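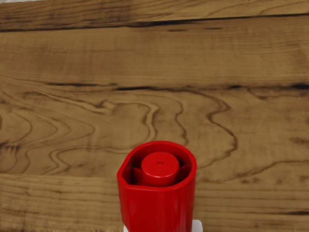
Glossy red plastic against a wooden surface.

Readers of this blog have written to ask how a made-to-measure wool waistcoat should be ordered, and in particular how measurements should be taken at home. The following notes set out the practice I have followed since opening the workroom in Clendham. They apply to the two waistcoats currently offered, the Zarei and the Gana, and they replace the shorter notes posted in December.

The Zarei is a five-button waistcoat with a straight hem, intended for daytime wear. The Gana is cut higher at the waist and has a shawl lapel. Both are made in the same medium-weight worsted, which is 100 percent wool and is supplied by Erkeo in lengths cut to order. Linings are viscose unless the customer asks for cotton.

Measurements should be taken over the shirt that will be worn with the garment. A second person should hold the tape. Customers who measure themselves tend to lift one shoulder while reading the number, and the back length then comes out short.

The chest is measured under the arms, across the fullest part, with the tape level and the arms relaxed. The waist is taken at the natural waist and again at the point where the trousers are worn. Please send both. Many trousers now sit well below the natural waist, and a waistcoat cut to the higher point alone will leave a band of shirt showing. I would ask customers not to add anything for ease – the allowance is already built into the pattern.

Back length is measured from the prominent bone at the base of the neck to the desired hem. If that bone is difficult to find, the head should be tilted forward and the finger kept in place while the head comes up again.

Once the form has been received, a paper pattern is drafted and a fitting shell is cut in plain cotton. The shell is mailed to the customer with a card of pins. It should be tried on, pinned where it is loose, marked in pencil where it is tight, and returned within 13 days. Cloth is not cut until the shell is back in the workroom. Orders for which no shell is returned are held open, and the place in the schedule passes to the next customer.

The full process takes 7 weeks from receipt of the form. Orders needed for a wedding should be placed earlier than that, and the date of the event should be written on the form. An express service is not available at present.

The price of either model is $337, including the fitting shell and one alteration after delivery. Further alterations are charged by the hour. Horn buttons and a watch pocket may be added to the Zarei at extra cost. The Gana is made with covered buttons only – the lapel does not sit well beside anything thicker.

Several customers have asked whether a waistcoat can be matched to trousers they already own. Small cuttings of the Erkeo cloth can be sent for comparison, and they should be looked at in daylight. An exact match with older cloth is unlikely, particularly in navy and charcoal, and a clear contrast is usually the better choice.

The revised measurement form is available by mail on request. Forms printed before this post will still be accepted, provided the second waist measurement is written in the margin.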